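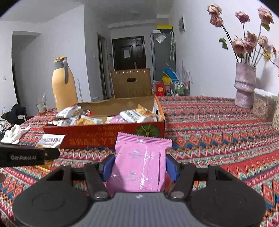

Single-wrapped snacks in an open cardboard box on the table.

How to Pack a Snack Box

A fruit or gift carton makes a good snack box for an office or a long drive. Ours is 13 inches long and holds 32 small packets with the flaps still able to close.

What you need
An open carton, clean and dry
Individually wrapped crackers, cookies and candy
A table with a cloth on it
A marker

Steps

1. Empty the shopping bags onto the table. Check the dates and set aside anything that expires before October.

2. Feel each packet along the crimped seal. If air comes out when you press lightly, eat that one now.

3. Put the large flat packets in first. Lean them at a slant against the ends – they take up less floor that way.

4. Fill the middle with the small packets, standing up, top seal toward you. Hold them by the sides near the bottom. Crackers break easily, so don't push them down to make room.

5. Tuck candy and other hard pieces into the gaps.

6. Write the earliest date on a flap and close the box.

Keep it out of the sun. A full box should not have anything stacked on it.

Refilling
Take everything out before you add more. Old packets go back in on top. Mixed bags from Vumetti are handy for this – the 85-piece bag fills our box twice, with some left over for the Skastau tin.

Page last changed Friday, April 28, 2000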